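木材工芸概論　講義資料　第7回
木質表面の塗装と経年変化

1　今回の範囲

前回は含水率と寸法変化を扱った。今回は表面に限定し、素地調整、塗膜の種類、劣化の形態、補修の判断までを扱う。接着剤と積層材は次回に回す。教科書の該当章のうち、漆に関する節は本講義では扱わないので各自で読んでおくこと。

2　素地調整

塗装の不具合の多くは、塗料の選択より前の段階で生じる。鉋仕上げの面は導管の切断面が鋭く、塗料の浸透が局所的になる。研磨仕上げの面では研磨粉が導管に残り、着色時に淡色の斑点となる。どちらを採る場合も、塗布直前の除塵を省略してはならない。

研磨は繊維方向に行う。番手は120、180、240の順に上げ、水性塗料を用いる場合は240のあとに水引きをして毛羽を起こし、乾燥後に再度240で軽く当てる。400番は塗膜間研磨に用いるもので、素地に使うと面が締まりすぎ、浸透型の油性仕上げでは吸込みが不足する。実習で毎年同じ失敗が出る箇所である。

やに分の多い針葉樹では、溶剤による拭き取りのあと、やに止めシーラーを一層入れる。節の周囲は木口に近い性質を示すため、一般部より吸込みが大きい。

3　仕上げの分類

3.1　浸透型
乾性油(亜麻仁油、桐油)および油性ワックスを指す。塗膜をほとんど形成せず、木部の質感を残す。耐水性と耐汚染性は低く、定期的な再塗布を前提とする。塗布後に余剰分を拭き取らないと、表面に粘着性の層が残り、埃を固着させる。油を含んだ布は酸化熱で自然発火する危険があるため、使用後は水に浸し、蓋付きの金属缶に入れること。

3.2　造膜型
ニトロセルロースラッカー、ポリウレタン、水性アクリルを指す。ラッカーは溶剤の蒸発のみで乾燥し、旧塗膜が再溶解するため部分補修が容易である。二液型ポリウレタンは架橋により硬化し、耐摩耗性に優れるが、再溶解しないため補修部の境界が残りやすい。

3.3　中間型
油変性ウレタンなど。薄く塗れば浸透型に近く、重ねれば造膜型に近い挙動を示す。試験では分類名を問わず、挙動を説明させる。

4　劣化の形態

(1)摩耗　天板の前縁と、腕や道具が繰り返し触れる部分に集中する。光沢の低下が先行し、次いで塗膜が失われ、最後に素地が汚れる。
(2)白化　塗膜中または塗膜下に水分が入り、光が散乱して白く見える。ラッカーの場合、軽度であればリターダーの噴霧で戻る。
(3)黒ずみ　原因は一つではない。タンニンと鉄イオンの反応、かびの菌糸、油脂と埃の蓄積が代表的である。外観が似るため、目視のみで断定しない。
(4)退色および変色　リグニンの光分解による。ウォールナットは淡く、チェリーは濃くなる。物を長く置いた跡は、この差によって輪郭が残る。

5　事例：クヴァムの暴露試験

Kjell Kvamは、屋内に置いた作業台用の試験片を3,629時間にわたり観察し、光沢度と色差を記録した。試験片はナラとブナの2樹種、仕上げはラッカー、二液型ポリウレタン、亜麻仁油、無塗装の4種である。結果のうち本講義で参照するのは次の点に限る。

光沢度の低下はラッカーで最も早く、窓側と壁側の差が明瞭であった。無塗装のナラには金属脚の接触部に黒い点が生じ、シュウ酸水溶液で大部分が消えた。鉄汚染と判定した根拠はこの反応である。亜麻仁油仕上げは色差が大きいが、主に油自体の黄変によるもので、木部の変化と区別して読む必要がある。

再塗布を行った試験片は12枚を超えるが、再塗布の間隔が統一されていない。この部分の数値を比較に使わないこと。
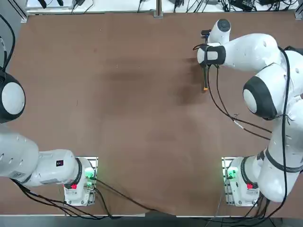

6　補修の判断

最初に塗膜の種類を確かめる。目立たない場所に綿棒でエタノールを置き、軟化すればシェラックを疑う。反応がなければラッカーシンナーを試し、軟化すればラッカー系と見てよい。いずれにも反応しない場合は架橋型または油仕上げを考え、水滴の吸込みの有無で区別する。

汚れの除去は弱い手段から順に行う。乾拭き、固く絞った布、中性洗剤の希釈液、ミネラルスピリットの順とし、各段階で乾燥を待ってから色を見る。濡れた面では塗膜の微細な傷が埋まり、実際より良好に見える。研磨に進むのは、洗浄で変化がなく、かつ塗膜の厚さに余裕がある場合に限る。突板貼りの天板では、素地に達する研磨を原則として行わない。

シュウ酸は鉄汚染に有効であるが、有毒であり、残留すると後の塗装に影響する。手袋と保護眼鏡を着用し、処理後は水拭きを繰り返して除去する。乾燥後の研磨粉も吸入してはならない。

7　実習と提出物

配布する試験片3枚(ナラ、ブナ、スギ)について、素地調整から仕上げまでを各自で行う。仕上げは3.1と3.2から一つずつ、残る1枚は自由とする。記録用紙には番手、塗布量、乾燥時間、室温、相対湿度を記入する。

提出は11月中とし、試験片の裏面に学籍番号を鉛筆で記す。油性ペンは溶剤で滲むため不可。

次回までに、ユリア樹脂接着剤と酢酸ビニル樹脂接着剤の硬化機構の違いを調べておくこと。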